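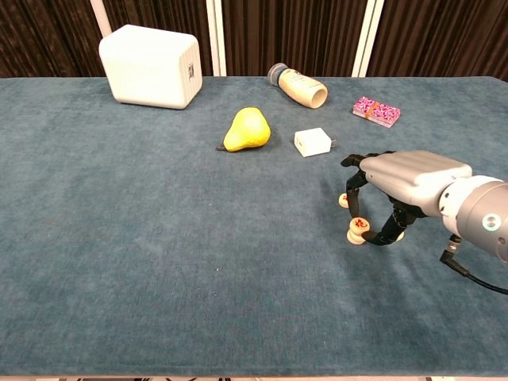

Section 5: Setting up your sewing table and padded top

Okay, so you've got the Brolby table out of its carton and the legs are on (Section 4 if they aren't!). Now comes the part I like best, turning it into a proper place to cut and press.

Before you start
You'll need the folded pad, the cover, the bag of clips and a tape measure. The cover comes out of the packet with creases like a road map, so hang it over a door the night before if you can. I never remember, and I end up steaming it at 10 p.m. on a Friday.

1. Stand the table where it's going to live. Leave enough room to walk along both long sides – I squeezed mine against a wall at first and had to redo the whole thing.

2. Check that it's level. Turn the foot under each leg until the wobble goes away, then tighten the lock ring by hand.

3. Lay the pad on the top, shiny side down. It should hang over by the same amount all the way around.

4. Put the cover on with the seam facing you. Smooth it from the middle out to the corners with flat hands, and don't tug! Tugging stretches it, and then you get a ripple you'll be chasing for weeks.

5. Clip the long sides first, then the short ones. Clips go every 5 inches. The Lukach clips are stiff when they're new, so watch your fingertips.

6. Run your palm over the whole top. If you feel a ridge, unclip the nearest side and go again from step 4.

Note: The standard cover fits tops up to 42 inches wide. If you bought the Presgate extension leaf, you need the long cover, and the clips for that one are in a separate bag taped inside the lid of the carton (I threw mine out with the cardboard, so please look).

Caution: Keep the iron at 200 degrees or below on the padded top. Any hotter and the pad underneath can scorch before the cover shows a mark. Never leave an iron resting flat on it, even for a second while you grab a pin.

Caution: Don't cut on the cover with a rotary blade. Put a mat down first.

Looking after it
Brush the cover with a soft clothes brush whenever it gets fuzzy, always in the same direction. Cold wash, no dryer. Mine went back on a bit snug after its first wash and loosened up after a day.

For replacement pads and clips, see the parts list in Section 9.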